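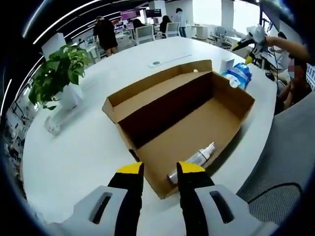

Florence Zacharias packed returns at Jeseo for years before she was asked to teach the job to a machine. She now spends two mornings a week at the big white table in the Flasdale office, opening and closing cardboard boxes with a pair of grippers in her hands. The recordings go to Brivus, the supplier that has promised Jeseo a robot packing bench by November.

I asked her whether she believes the date.

"I believe they believe it," she says. "I was told the same thing in the spring, with a different month."

The pitch, as management tells it, is simple enough. People show the motions, the software learns them, and the dull part of the day goes away. Zacharias has trouble with the word dull. "When I close a box I'm checking it. Is a corner crushed, did somebody leave the slip out. It doesn't look like I'm doing anything. So it's not in the plan."
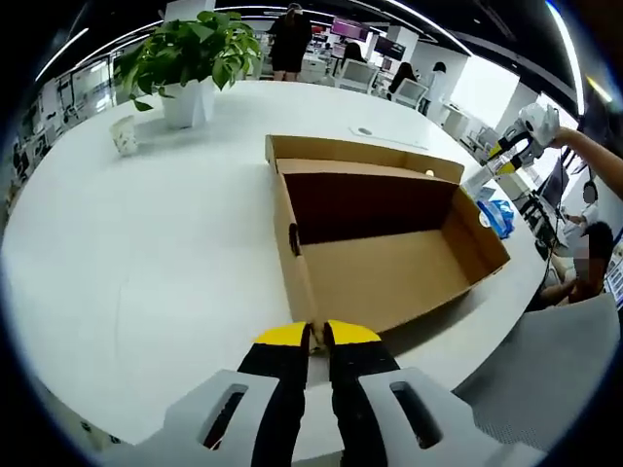

What the plan does contain is a target of 200 usable takes a day, shared among 4 people. A take can be thrown out for reasons the staff are not always told. Zacharias says the pace is hardest on the wrists, and that the work gets strange after a while. You bring two yellow fingertips up to the edge of an empty box, do the motion, and start over. No customer is waiting for that box. "With a real order you get to the end of it," she says. "With this you get to the end of the hour."

Hélène Cormier, who runs operations, disputes the idea that anything is being taken away. "We have said from the start that this is about support," she told me. When I asked if that was in writing, she said the wording was still being worked on. She did confirm that the 10 people on the returns team have not been given any guarantee past the trial.

Rosaire Ross is one of them, and he is less bothered than I expected. He likes the recording sessions. He gets to sit in the office, he says, and people there have learned his name. 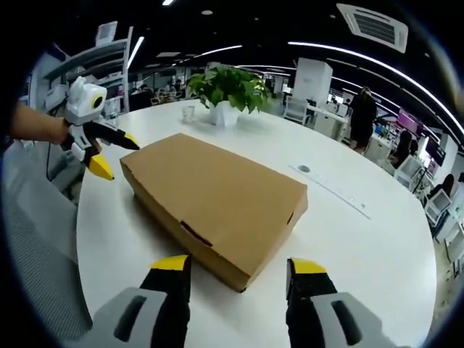
But he has noticed who gets asked what. The engineers want to know how he tilts his hand. "They never asked how we'd set up the bench," he says. "I've got opinions on the bench. It's too low, for one." He sent a note on this one Wednesday and has not had a reply.

Neither he nor Zacharias is paid extra for the sessions. Cormier calls them "a change of duties within grade." Ross shrugs at that. Zacharias does not.

"If I trained a new hire, there'd be a line on my pay for it," she says. "I train this thing and it's a change of duties." 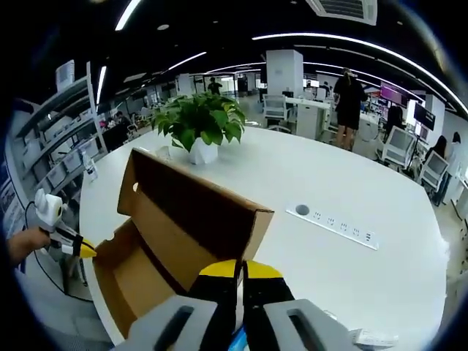 An open box on the office table, with the lid folded back, during a recording session.

Would she stop, if she could? She takes a while to answer. Some of her coworkers would be glad never to fold another flap, she says, and she isn't going to speak for them. What she wants is a date when somebody from Brivus comes to the floor and watches a full shift - the jams, the wrong labels, the boxes that show up soaked.

Cormier says a visit is being discussed. Zacharias has offered to clear a chair.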